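Laundry Room Notes: Water Hardness and What It Does to Cotton

The building's water was tested again in October. The result came back at 16 grains per gallon, measured at the basement tap before the softener. Anything over 10.5 grains is usually classed as very hard. The second sample, taken after the softener, read 3. The softener is doing its job, but it feeds only the hot line. Cold washes in all four machines run on untreated water, and most residents now wash cold.

Hard water carries dissolved calcium and magnesium. These bind with soap and, to a lesser degree, with detergent. Part of each dose is used up before it reaches the dirt, and what forms in its place is a fine gray solid that settles in the fibers. Cotton holds on to it more than polyester does. The usual signs are stiff towels, dull whites and a faint chalky line where a fold dried on the rack.

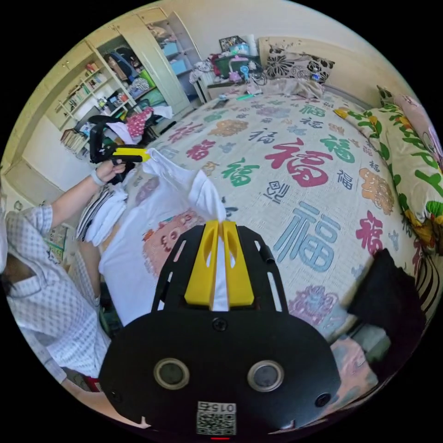
Adding more detergent helps up to a point. Past that point the rinse can't clear it, and the leftover detergent traps mineral along with body oil. Uyên Giáp on the third floor ran the same load of undershirts at three doses over several weeks and found the middle one best. Her middle dose was one and a half times the line on the cap. The highest dose left the collars tacky after drying.

A water conditioner is the better fix. Powdered washing soda will lower the hardness, but it leaves calcium carbonate behind as a solid, and some of that ends up on the cloth. Conditioners based on sodium citrate hold the minerals in solution so they leave with the drain water. Put the conditioner in the drum first, then the clothes, then detergent in the drawer. For cold loads, let powders dissolve in a cup of warm water before they go in.

Printed T-shirts need a little more care. Wash them inside out, on cold, at the lower spin setting. Mineral grit is abrasive, and most of the wear on a print comes from cloth rubbing on cloth. Keep them out of loads with jeans or anything with a zipper. Dry them on low or on a rack, and don't iron over the print.
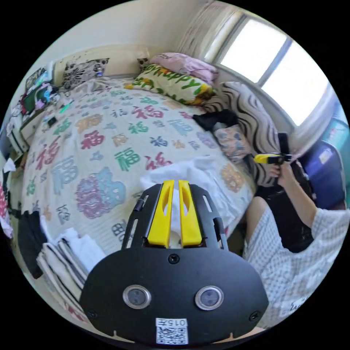 The bedroom, with the bed taking up most of the left side.

Bed sheets are a separate problem. A fitted sheet tends to ball up and hold water in the middle, so the rinse is uneven. Two sheets per load is the limit in the front loaders. Choose the extra rinse – it adds nine minutes and no charge.

To strip sheets or towels that have already gone stiff, use the hot line, a full dose of conditioner and no detergent. Run the cycle once, then wash as normal. White vinegar will dissolve some of the deposit, but repeated use is hard on the rubber door seals, and we ask that it not be used in the shared machines.

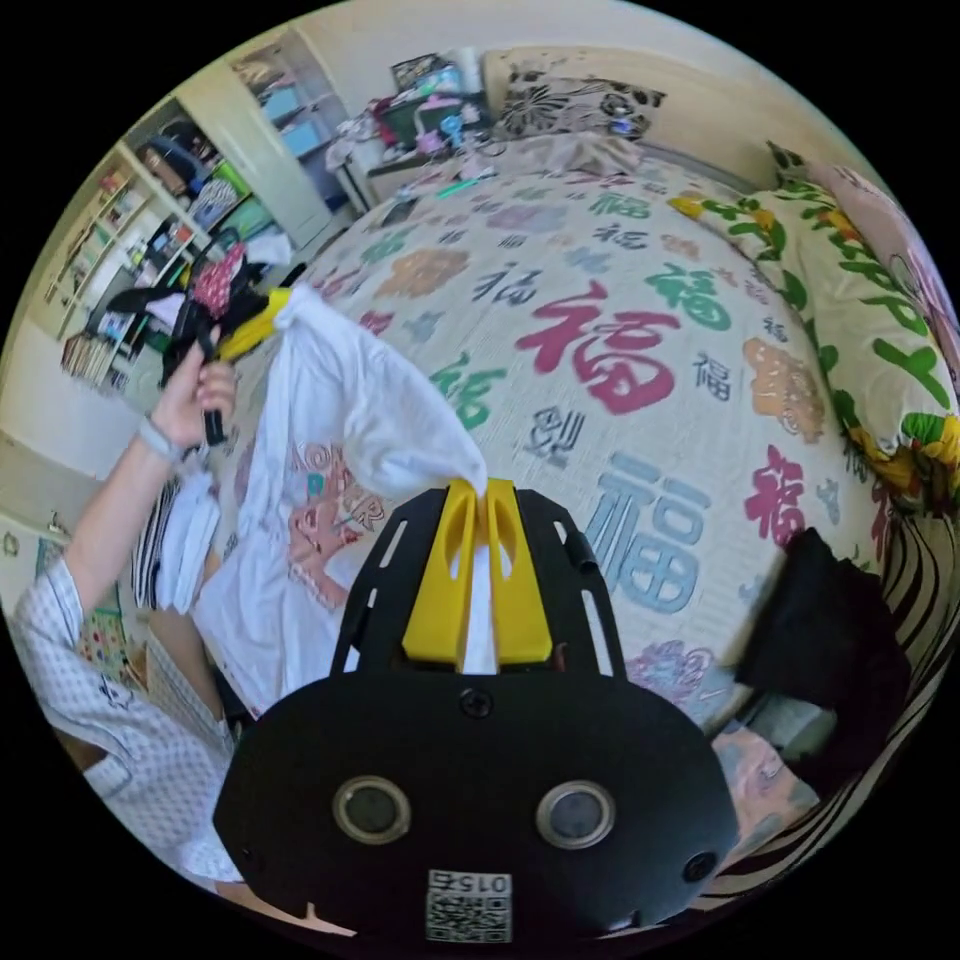 Machine Maintenance

Machines 1 and 2 will be descaled on Tuesday and should be back in use by 4 p.m. Machines 3 and 4 follow once those are running. The inlet screens will be cleaned at the same time. If a machine fills slowly after that, note its number on the sheet by the door.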